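Timber Supply and Grading at Small Furniture Workshops: A Study of the Purville District
Student project report, Forest Products and Trade
Submitted October 26, 2020
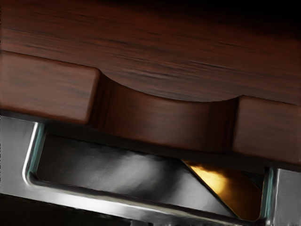

1. Background

Purville had four sawmills when the rail line was still open. It now has one, Inard Sawmilling, which cuts mostly structural pine and a small volume of hardwood. The furniture workshops in the district buy their appearance-grade hardwood from elsewhere, and most of it is imported. This project looked at how those workshops choose their timber, what paperwork comes with it, and whether local hardwood could replace any of the imported boards.

The project began in January with a reading period and a visit to the Inard yard. The survey was sent out after that. Interviews were planned to be in person, but all except two were done by telephone.

2. Method

A list of workshops was put together from the business directory and from the customer notice board at Rallard Timber Supplies, the main merchant in the area. The survey went to 96 businesses. Replies came back from 32 of them. Cabinetmakers, joiners and furniture restorers were all included. Kitchen installers who only fit flat-pack units were left out.

The survey asked for species bought, grade, board thickness, moisture content on delivery, and whether the buyer had ever asked for proof of legal harvest. Prices were asked for as well, but many respondents left that part blank, so prices are not reported by workshop. Volumes were given in a mix of cubic metres, lineal metres and packs. These were converted where the board size was known and dropped where it was not.

3. Results

3.1 Grade and colour

Colour was the first thing most workshops mentioned. Darker red and brown hardwoods are still preferred for cabinets and drawer fronts, and buyers said they would pay more for a pack with even colour than for one with fewer knots. The written grade on the invoice was treated as a starting point only. Several respondents said they go to the Rallard yard and pick boards by hand.

Restorers buy very small amounts and are harder to please. They need old stock or offcuts to match existing pieces, and new boards often do not suit.

3.2 Moisture

Complaints about moisture were more common than complaints about grade. Boards sold as kiln-dried were sometimes stored outdoors under a tarp before delivery. Workshops with a moisture meter checked every pack. Those without one let the timber sit in the shop for a few weeks, which ties up money and floor space.

3.3 Proof of origin

Few workshops had asked for harvest documents. Most assumed the merchant or the importer had dealt with it. Popescu Joinery was the only respondent that kept a file for each delivery, and it started doing so after a school contract required it.

3.4 Local supply

Inard can saw hardwood to order, but the minimum run is 80 lineal metres in one thickness. The larger workshops can manage that. For a one-person shop it is more than a year of work. Inard also has a single kiln, and pine has priority in it.

4. Limits of the study

The reply rate was low and the larger businesses were more likely to answer. Moisture figures were reported by the workshops and were not tested. The project had a budget of $1000, which covered postage, travel and a phone card - there was no money for lab work.

5. Recommendations

Rallard could combine small hardwood orders and place them with Inard as one run. This would need an agreed thickness, and 25 mm was the size most workshops named. A second drying option should be costed, either a small solar kiln or space in an existing one outside the district. A one-page record sheet for origin documents, based on the one used at Popescu, could be handed out at the merchant's counter.

Appendix A contains the survey form. Appendix B lists the unit conversions used in section 3.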